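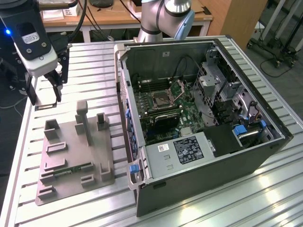 Kilamska Bench Kit for PC Assembly Teams

Sold by Jikascombe Classroom Equipment
For high school clubs, community college classes and student competition teams

The Kilamska Bench Kit gives a student team the parts needed to practice desktop computer assembly with a robot arm. Students program the arm to pick a part from a fixture plate, carry it to an open computer case and place it where it belongs. The kit was put together with the Wistham robotics club, which used it through a full competition season before we listed it.

The kit does not include an arm. It works with any small arm that has a parallel gripper and can be bolted to a slotted table.

What is in the box

Fixture plate, 3D-printed, gray
Print files for the plate and for every holder on it
Practice memory modules, non-working, with contacts intact
Practice processor, non-working
Clamp set for slotted tables
Task cards for 15 class sessions
Teacher binder with wiring notes, scoring sheets and a parts checklist

The computer is not included either. Most schools have a retired desktop tower in a closet, and that is what the tasks are written for. A full-size tower laid on its side with the side panel off works best. It leaves the motherboard facing up, with the processor socket and memory slots open to the arm. Small office machines can be used, but the drive cage often gets in the way of the wrist.

The fixture plate

The plate holds parts in known positions so that students can teach a pick point once and use it again. Low slot holders take circuit boards lying flat. The tall post is used for setting a safe travel height, and the L-shaped bracket at the corner is the zero point for measuring. Blocks and holders can be reprinted in other sizes. The Wistham team changed the slot width 3 times before they settled on the one we ship.

Parts sit in the slots without clips. A gripper that closes off-center will drag the board sideways, and students will see the mistake right away. Teachers have told us they like this – it makes the first few sessions slow, but there is less to fix later.

Class use

The task cards start with moving the empty gripper from point to point above the plate. Session 4 is the first pick. Memory placement begins in session 7, and the processor comes near the end, because the socket lever has to be opened by hand and the pins are easy to bend. We suggest using a dead motherboard for all processor work.

One kit serves a group of up to 9 students working in shifts at one table. Larger classes should order a second plate and set of practice parts. The binder can be shared.

Competition use

The kit matches the table layout for the Aguirre Student Assembly Challenge. Teams at the challenge start with the case on the table and the parts on the plate, and they score for each part placed without a hand touching it. The scoring sheets in the binder follow the same order. Check the current rules before you glue or screw down anything – clamps are allowed, permanent mounting is not.

Setup notes

Bolt the plate down before teaching any points. If it moves, every point has to be taught again.
Unplug the computer and leave it unplugged. No task needs power to the case.
Tuck power wires to the side of the case, away from the memory slots.
Set the arm to its slowest speed for any new path.
Keep the side panel. You will want it for storage.

Price and ordering

The full kit is $700. Plates and practice parts are sold separately for schools that need spares. Purchase orders are accepted from public and private schools in the United States. Orders placed by the end of May ship before summer break. Orders placed in June or July are held until August unless you give us a summer delivery address.

Returns

Unopened kits can be returned for a full refund. Printed parts that arrive cracked will be replaced at no charge. Bent pins on the practice processor are not covered.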